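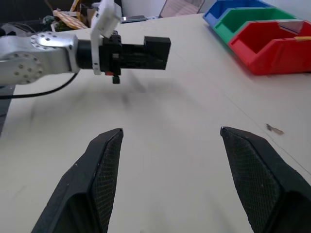
Photo: Tuulikki Turunen, Kuusisto

Progress report on the Vulholm workroom, for the August meeting of the Stokbridge fund

Dear Seija,

Thank you again for being so patient with us over the summer. I know you asked for a page, and I will try to keep to it, though there is rather a lot of good news to fit in.

The biggest thing is that the pale worktop is now in regular use. You will remember the old benches from your visit (the ones with the wobble!), and I can't tell you what a difference it makes to have a decent light surface to work over. When you drop a small screw you can find it again, and Santeri says his eyes are less tired at the end of the day. It does show every smudge, I'm afraid, and there is usually a crumb of something on it by the afternoon, so we have started wiping down at four o'clock before people pack up. Joonas has put the cloths on a hook by the door and so far they have stayed there, more or less.

There is one seam in the top that we are keeping an eye on. It is perfectly sound at the moment, but small scraps like to settle along a join, and Kauko would like to run a thin bead of filler down it before the winter. He thinks he can do it on a Saturday when the room is quiet. The filler and a few odds and ends came to 197, which we have taken from the repairs line, and that leaves 320 in it for the rest of the year. I would like to hold on to that if you agree, as the lamps are next on the list. The light is good from the window side but anyone leaning over the table still throws a big soft shadow right across the middle, and it makes close work harder than it needs to be. We have asked Flutia to quote for 4 lamps on swing arms and I will send the figures along as soon as they arrive.

The storage has come on nicely too. Everything small now lives in bins, and Tuulikki has gone through the lot and written new labels, a job that took her over 9 hours and a great deal of coffee. We are all very grateful to her.

Still to do before the next report: the filler, the lamps, and a better place for the cables. Do come by if you are in Vulholm. The kettle is always on, and I would love for you to see it.

With warm wishes from all of us,
Kauko Rantala and the workroom team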